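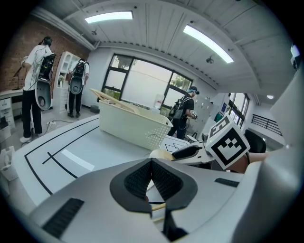 Tape, cubes and other articles of faith

Print this post | E-mail this post

I have been looking after the Trelside table since January and I still don't believe half of what the set-up sheet says.

The idea is simple enough. People stand at a white table with a gripper in each hand and do household jobs with baskets, hangers and so on. The grippers record the movements. Each one carries a white cube printed with black markers, the cubes tell the software where the hands are, and one day an arm is supposed to do the same job without anybody holding it. I'll believe that last bit when I see it fold one of my shirts.

My part is the dull end. The sheet came from Nosalow, who set up the first table, and it runs to 80 lines. Line one says the cubes must be "seated". It doesn't say what seated means. After a month of arguing with it I decided it means that if you can rock the cube with a fingertip, the session is rubbish and you may as well go home.

So that is what I check first, before anyone has put a rig on. Fingertip on the cube, then open and close the jaws, then look over the pads. If a pad has picked up grit I wipe it with a damp cloth. The sheet wants a special cleaner. I tried both for a fortnight and couldn't tell the difference, and the cloth doesn't stink.

Haris Satti disagrees with me about nearly all of this. He thinks the cubes are fine and the trouble is the black tape on the table. His theory is that the lines creep when people lean on them, so the start positions drift. I measured one outline on a Sunday and again the next Sunday and it hadn't moved. He said I'd measured the wrong one.
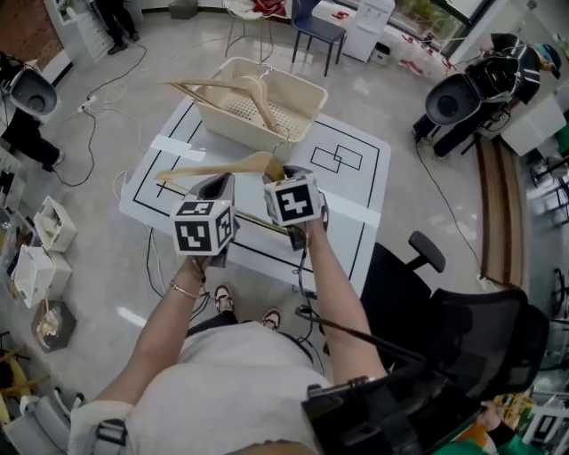

The hanger is the job I distrust most. It's a daft shape to hold, all arm and hook, and when the grip is slightly off the whole thing swings round and takes the jaws with it. The log had 284 hanger runs in it last time I looked. I threw out 100 for a loose cube or a jaw that wasn't closing square, and got a rather cool message back asking whether I was being strict. Yes, I was. Had I let them through, somebody would have been blaming the software by spring.

Cables are the other thing. I now run a finger down each one from the gripper to the strap, looking for nicks, and I give the plug a gentle tug. The sheet has this at line 61, after a long section on lighting. I'd have put it second.

The total stands at 1,583 runs of all kinds, a number that gets quoted at me as though it settled something. I'd swap a good few of them for a second set of jaw screws. They have been on order from Vidal for weeks, and I'm tightening the old ones by hand every morning until they come.

Print this post | E-mail this post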